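Build a Robot Arm at Home: How Does It Know Where to Go?

So you want a robot arm. Good choice! Ours is called Clundavetti and it lives in a shared workshop, next to the bike pump. Started in August. Still not done.

First, what's in an arm? Motors. Ours has 6, one for each joint. Shoulder, elbow, wrist, you have those too. Try it: keep your elbow stiff and scratch your nose. Can't do it! That's why joints matter.

Next, the brain. A small computer board, smaller than a playing card. It sends numbers to the motors. Each motor understands numbers from 0 to 1000. Zero is all the way one way, 1000 is all the way the other. Send 151 and the motor turns just a little bit. Easy.

But which numbers? Thats the hard part. A robot doesn't know what "pick up the plate" means. You have to break it into tiny steps. Go up. Go over. Open hand. Go down. Close hand. Forget one step and, crunch.

So we practice on a computer first. It's called a simulation, sort of like a video game where the robot is the player. Pretend table, pretend plate, pretend arms. Nothing breaks. If the arm bonks the table you press reset and go agian. We did 1439 tries before we plugged in a real motor. Lots of bonks.
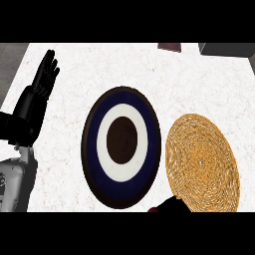 Want to try the thinking part at home? No motors needed. Get a plate, a place mat and a friend. Your friend is the robot. Eyes closed! You give the orders, only one small move at a time. "Left a bit. Stop. Down." No saying "grab the plate", that's cheating.

Write down every order you used. Now you have a program, a real one. Swap places and run it again. Did it work the second time? If the plate moved even a little, probably not. Robots have the same trouble.

Grown-up needed for anything with a plug or a battery. Plastic plate please.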